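Student Project Report: Somewhere to Go After School
Group 5, Community Studies
Monday, April 8, 2024

What we did

Our project was on the bus stop problem. Meaning, why kids from the east side of Trovport don't come to anything that happens downtown after 5. We picked it in class because three of the group live out there and kept missing stuff. Teacher said fine as long as we talked to people outside school too.

First plan was a video. Dropped it, no time. Second plan was a map plus a short survey plus a letter to the town. That's what we ended up doing, and the map is the best part of it.

The survey

One page, both sides. Handed out at lunch over 2 days in March, and at the Jansen Street rec center on the Saturday. We got 35 back that we could read. Some had only the front filled in, we kept those but only used the front.

Questions were how do you get home, what time do you have to be home, have you ever left something early because of the bus, and what would you go to if you could get there. Also a blank space at the bottom for anything else. Should have put the blank space first, people wrote the most there.

Main things that came back:
The last number 2 bus leaves too early for practice, choir and the homework room. Came up over and over.
Parents who work evenings can't pick up.
Walking is OK until the bridge. No sidewalk on one side and the light is out on the other.
Younger kids (6th and 7th) mostly aren't allowed to wait alone downtown.
A few people said they wouldn't come anyway, not interested. Fair enough, we put that in too.

The map

Drew it on the back of a roll of paper from the Paketora store, they gave us the end of the roll for free. Every place a teenager can be after school without buying something is marked in green. There isn't a lot of green. The library, the rec center, the skate area behind Povetti's bakery, and the church hall on its open night. East side has the ball field and that's it.

We marked the bus route in black and wrote the last time at every stop. Then the walk from each green place to the closest stop, which we timed ourselves. The times are for us walking at normal speed with backpacks, so somebody with a little brother or sister would be slower. The rec center walk was done twice because the first time we went the wrong way round the parking lot.

Map is hanging outside the office till the end of the month. Please dont write on it, someone already did.

The letter

Took the longest. First version was too angry and also two pages. Cut it down to one. We asked for 2 things: a later bus on school days, and the light on the bridge fixed. We left out the sidewalk because the lady at the town office told us by phone it's a county road and goes to different people. So that's another letter for somebody.

We also asked if there is money. There is a youth fund of $2000 for this year, groups can apply, but it's for events and equipment and can't pay for a bus driver. We could maybe apply for reflective vests and a walking group to the bridge and back. Group is split on that. Half of us think no one would wear the vest.

No answer to the letter yet as of handing this in.

Problems

Lost a week to the flu and then spring testing. The survey had a typo in question three ("have you every left") so a couple of people answered something weird. We didn't ask what grade people were in, big mistake, we had to guess from the handwriting and then decided not to guess. Also we only really asked people who were already downtown or at school. The ones who go straight home on the bus are the ones we needed, and they were on the bus.

Splitting up the work was uneven at the start. Got better after we wrote the jobs on the board.

If we had more time

Ride the number 2 for a whole week and ask people on it. Talk to the driver. Ask the coaches if practice could just end a bit earlier on bus days, that might be easier than moving the bus. Put the map online so it can be changed when the times change.

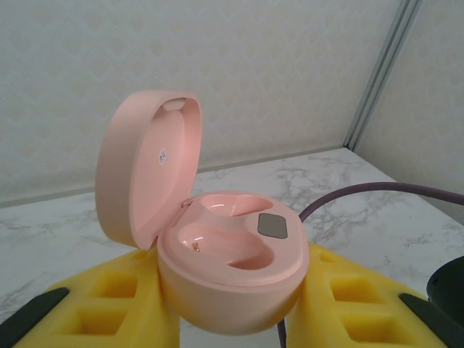
Can another group take over the map next year?
Anyone who wants it can have it, the paper one and our walking times both, just check the bus times again first as they get changed over the summer.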